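# Washing and storing striped cotton cloths

Applies to: flat-woven cotton cloths, hand towels and table runners with a dyed stripe on a white ground. Does not apply to terry, waffle weave or anything with a bonded backing.

The method below is the one used for the Penach kitchen linen since October. It replaces the older hot-wash sheet. Settings are given for the Runetti front loader; other machines will have different names for the same programs.

## What you need

- Mild liquid detergent, no bleach and no optical brightener
- White vinegar, 100 ml per load
- A soft brush (an old toothbrush works)
- A basin that holds enough water to cover one cloth
- Small sharp scissors
- A smooth, rounded surface wide enough to drape a cloth over
- Cotton thread in white, gray and blue

## 1. Sort

Separate cloths with a stripe from plain white ones. Gray and blue dyes on cotton are usually stable after the first few washes, but a new cloth can still release color at 40 °C. Wash new cloths alone twice before they join a mixed load.

Check each edge as you sort. There are three kinds in the stack:

| Edge | Treatment |
|---|---|
| Hemmed and stitched | Wash as normal |
| Selvage (woven edge) | Wash as normal, do not trim |
| Cut or frayed | Trim first, wash in a mesh bag |

A frayed edge that goes into the drum without a bag will shed thread into the filter and come out longer and more tangled than it went in.

## 2. Trim loose threads

Lay the cloth over the rounded surface with the worn edge facing you. A curve is better than a tabletop for this step. The cloth takes a slight tension over the bend and the loose ends fall away from the weave, so they can be told apart from threads that are still held.

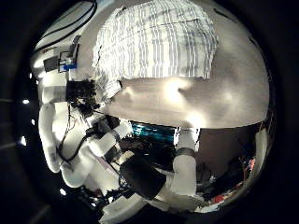 *Striped cloth draped over a smooth curved surface, lower edge slightly ragged.*

Work along the edge from left to right.

1. Smooth the cloth with the flat of your hand. Do not pull on it.
2. Find a loose thread and follow it back to where it enters the weave.
3. Cut 2 mm outside that point.
4. If a thread runs along the edge instead of out from it, leave it. Cutting it frees the next row.
5. Turn the cloth and repeat on the opposite side.

Stop when the edge is even. A straight edge is not the goal at this stage and chasing one will take a centimeter off the cloth every time.

If the fraying is deeper than 1 cm, skip to section 6 and hem the cloth before washing.

## 3. Treat stains

Fill the basin with cool water. Wet the stain from the back so that the water pushes the dirt out the way it came in.

- **Grease:** one drop of detergent, worked in with the brush, left for 15 minutes.
- **Coffee or tea:** vinegar and water in equal parts, left for 10 minutes, then rinsed.
- **Tomato:** cold water only, then detergent. Warm water sets it.
- **Ink:** blot, do not rub. Results vary.

Brush in the direction of the stripe. Brushing across it raises a nap on the dyed threads and leaves a pale patch that is easy to mistake for a remaining stain. This matters most on patterns made of fine broken lines, where each dyed float is short and catches easily.

## 4. Wash

| Setting | Value |
|---|---|
| Program | Cottons, short |
| Temperature | 40 °C |
| Spin | 900 rpm |
| Load | Half to two-thirds of the drum |
| Rinse | One extra |

Put the detergent in the main compartment and the vinegar in the softener compartment. Never combine vinegar with a chlorine product, in the same load or in the same drawer. Do not use fabric softener. It coats the fiber and the cloth stops absorbing.

The spin speed is a compromise. Higher speeds shorten the drying time but press hard creases into a flat weave, and those creases need an iron. At 900 rpm most cloths can be smoothed by hand.

Take the load out as soon as the program ends. Shake each cloth once, holding it by two corners.

## 5. Dry

Line drying is preferred. Hang the cloth so that the stripes run vertically. The weight of the water then pulls along the stripe and keeps it straight. A cloth hung the other way can dry with a visible bow in the pattern.

Keep colored cloths out of direct sun. Gray holds up well, blue less so.

For tumble drying, use the low setting and remove the cloths while the hems are still slightly damp. Finish them flat on a rack. A cloth that has been over-dried will feel stiff and measure short – wet it again and start over from the line.

Ironing is optional. Use the cotton setting, iron on the reverse side, and move with the stripe.

## 6. Hem a frayed edge

This is a plain double-fold hem. It takes up 2 cm of cloth on each side treated.

1. Trim as in section 2.
2. Mark a line 2 cm in from the deepest point of fraying. Use the nearest stripe as a guide if it runs parallel to the edge, otherwise use a ruler.
3. Fold the edge in by 1 cm and press.
4. Fold again to the marked line and press.
5. Pin every 5 cm.
6. Stitch 2 mm from the inner fold.

Match the thread to the ground, not the stripe, unless the hem runs along a stripe. Tín Hồ uses gray throughout and it is hard to see on either color.

Hand stitching is fine for a single cloth. For more than that, use the machine with a stitch length of 2.5 mm. Backstitch at both ends.

## 7. Fold and store

Fold in half across the stripe, then in thirds along it. The result is a flat rectangle with the pattern showing on top, so cloths can be picked out without unfolding the pile.

- Store completely dry. A cloth that feels cool against the wrist is still damp.
- Put washed cloths at the bottom of the pile and take from the top.
- Refold along different lines every few months if the cloths are not in use. A fold left in place weakens the threads under it.

Do not store in sealed plastic. A drawer or an open shelf is enough.

## Troubleshooting

**White ground has turned gray.** Too much detergent or too full a drum. Run one wash at 40 °C with vinegar only.

**Blue has bled into the white.** Do not dry the cloth. Rewash at once with a color-catcher sheet, alone.

**Hem twists after washing.** The folds were not pressed before stitching. Unpick and redo steps 3 to 6.

**Cloth repels water.** Softener residue. Two washes with half the usual detergent normally clear it.

## Changes

- Spin speed lowered to 900 rpm (Mal-soon Joo)
- Mesh bag added for frayed edges
- Section 6 rewritten, old version used a single fold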